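# Checking a sim-to-real claim before you build on it

Last updated Saturday, October 20, 2018

The Grudinach recipe says you can train a reaching policy on rendered pictures only, randomize the textures, and run it on a real arm without tuning. I have now tried to reproduce that twice. The first attempt looked like a success until Gudrun Ostermann asked what the policy was looking at, and I had no good answer. What follows is the procedure I wish I had used from the start. It assumes you already have a simulator that can render from your camera position and a policy that takes those renders as input. We use Hirkorar for the simulator, but very little of this depends on it.

## 1. Freeze the renderer

Pick one version, one set of lights and one camera pose, and write them down. Half the improvements I have seen reported between papers could be a change of shadow settings. I can't prove that, and the authors can't rule it out either, as the settings are almost never published.

Save the random seed with every episode. If you only save the final weights you will not be able to do step 4.

## 2. Look at the renders yourself

Dump 200 observations to disk and page through them before training anything. Use the unscaled images first, then the same ones at the size the network gets. It's dull work and takes less than an hour.

Pay attention to what is large, what is bright, and what always sits in the same place. Those are the shortcuts a network will find. A fiducial marker is my main worry. It gives you a clean pose for the arm, so people leave it on in simulation to match the hardware, and then they call the result "markerless" because no marker detector is running. 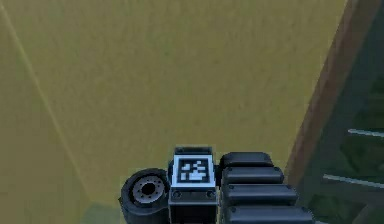 *Simulated view from above, with the coded marker on the arm facing up.*

Ask of any such view: if I were the network, would I bother with the rest of it? Plain floor has very little to offer. A high-contrast square has a lot.

## 3. Train two policies

Train one with the marker rendered as normal and one with it painted over in the color of the housing. Keep everything else identical, including the number of updates. My runs used 3,596 episodes each. Don't stop the second one early if it learns more slowly — that difference is part of what you are measuring.

## 4. Swap the inputs

Replay the saved seeds and feed each policy the other one's pictures:

1. Marker policy, marker hidden.
2. Plain policy, marker shown.
3. Both policies with the floor texture replaced.
4. Both policies with the light moved to the opposite side.

Log the distance to target at the end of the episode as well as the success flag. A success threshold can hide a great deal. In my replay set of 1,678 episodes, the marker policy met the threshold in 1,450 with its usual input, and I was ready to write it up. With the marker hidden it drifted toward the same spot whatever the target was. The flag would have told me only that it failed.

## 5. Only now, go to the real arm

Dirk Sauerland's view is that this is all overcautious, and that if the hardware run works, the method works. I disagree. A hardware run on one bench with one camera tells you the policy works on that bench. Move the camera a little between blocks of trials, and have somebody else choose the targets. I chose mine in September and they were bunched near the middle of the workspace, so those trials are worth very little.

## What I would still not claim

Passing step 4 doesn't show that texture randomization is doing the work. You would need a third policy trained without it, and I haven't finished mine. The Gornar write-up skips that comparison too. The Ehlers notes include it but change the camera at the same time, so I can't tell which of the two mattered.

If your plain policy beats your marker policy under every swap, check that the painted-over version really is painted over at all angles. Mine wasn't: the white border still showed from the side.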